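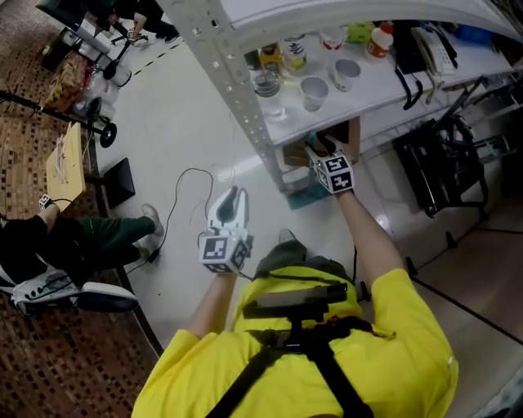
Stavros Karras told me on the phone that anyone over twelve can have a go with the hand-held grippers at the Clarska open day, as long as they let the staff fit the harness. That got my son very excited, and now I have a pile of things I forgot to ask him!

We're coming over from Surnilton, and I'd love to hear from families who have been before. Is it mostly standing and watching? Do the kids get a real turn, or do they get thirty seconds and a sticker? My mother is coming too and she can't stand for long. Also, is there anywhere to park that isn't a hike?
Posted by bramska_lane

dottie_w
Oh, you'll have a lovely time. We went last June and my two still talk about it. They show you the task first, moving everyday things on and off a shelf (cups and boxes, nothing fancy), and then you're invited to try it yourself with a gripper in each hand. It's so much harder than it looks, and I say that as a person who has packed groceries for a living! My daughter had a good long turn and they were very patient with her. Ask for a chair for your mother when you walk in, they were sweet about that with my aunt. We parked in the Urrego Street lot, which was $2 and 300 feet from the door.

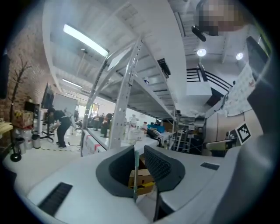 Last edited in June, 4:10 pm

Adding to my own answer that the demonstration room is a working room, so wear flat shoes and keep little ones close. And do come early. They only let in 50 people per session, and when we left there was a long line outside with some very grumpy dads in it.

hal282
its fine. bring water

mrs_pruitt
I'd go for the morning, dear, if you can manage it. By afternoon the staff are tired and the talk gets shorter, though they still answer whatever you ask. My grandson wanted to know how the grippers know where they are, and a young man spent ages showing him the square black and white markers. I understood very little of it and enjoyed myself anyway. I don't know about the parking, we took the bus.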